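Frequently Asked Questions: Hand-Guided and Remote Demonstration
Lonomico Demonstration Program, Trorside Site
Last revised 23 Jul 2019

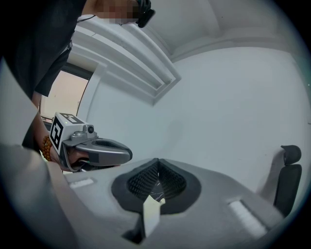 One participant wrote after a first session that moving the gripper was easy to learn, but that working slowly enough was hard, and asked whether the program could say more about pace before people arrive. The answers on pace and on failed attempts have been expanded accordingly.

General

What does a demonstrator do?
A demonstrator performs a short manual task so that it can be recorded and later used to train a robot arm. The task is done either with a hand-held gripper, which the demonstrator carries and closes directly, or by remote control from the operator station. Each complete performance of a task is called an episode.

Do I need a technical background?
No. Participants must be 18 or older and able to stand or sit at a work surface for the length of a block. All other instruction is given on site.

How long is a session?
A session consists of blocks of 30 minutes, with a break after each block. Participants may ask for a longer break at any time and are not required to give a reason.

Hand-held demonstration

Which hand should I use?
Use the hand you would normally use for the task. Please do not change hands within a block. If you wish to change, finish the current episode and tell the session supervisor, who will open a new block under the correct setting.

How fast should I move?
Work at a steady pace, somewhat slower than you would at home. Sudden turns of the wrist blur the camera view and often make the episode unusable. A brief stop before closing the jaw and another before letting go are helpful. Longer pauses in the middle of a movement should be avoided.

What is the patterned cube on the gripper?
It is a tracking marker. The printed squares allow the position and angle of the tool to be worked out during recording. Please keep fingers, sleeves and hair away from its faces, and report any mark or scratch to the supervisor. Do not wipe the cube yourself.

May I wear jewelry or a watch?
Yes, provided that it does not touch the tool or catch on the work surface. Very reflective items may have to be removed for certain tasks. The supervisor will tell you at check-in.

May I use my other hand to help?
Only where the task sheet says so. Most current tasks are one-handed, and an episode in which the second hand steadies the object will be marked as invalid.

What happens if I drop the object or miss?
Continue if you can recover within the same movement. If you cannot, return the tool to its rest position and say "discard." Failed episodes are kept in a separate set and are not counted against you.

Remote demonstration

How is remote control different?
The operator sits at the Didetti station and moves a pair of controllers, and the arm follows. There is a slight delay between the two. New operators tend to overcorrect during the first block – this is expected, and the first block is treated as practice.

Can I choose between hand-held and remote work?
You may state a preference on the enrollment form. Remote places are limited, and all participants complete at least one hand-held session first.

What if the arm does something I did not intend?
Release both controllers. The arm will hold its position. Do not reach into the work area, even to pick up a fallen object, until the supervisor has confirmed that the arm is disabled.

Recordings and data

What is recorded?
The camera view, the position of the tool, and the opening of the jaw. Sound is not kept. Faces that appear in the camera view are obscured before any recording leaves the Trorside site.

How many episodes have been collected?
The set closed in February contained 1,017 accepted hand-held episodes and 182 accepted remote episodes. The target for the full collection is 3,000.

Who can see the recordings?
Lonomico staff assigned to the program and the analysis team at Fairweather. Recordings are not used for advertising.

Can I withdraw my recordings?
Yes. Submit the withdrawal form with your participant number. Episodes already included in a closed set will be removed at the next revision of that set.

Scheduling

How do I cancel or move a session?
Use the link in your confirmation message no later than noon on the day before. Sessions missed without notice may be given to the next person on the waiting list.

Is parking available?
Yes, behind the Trorside building. Enter your plate number at the front desk.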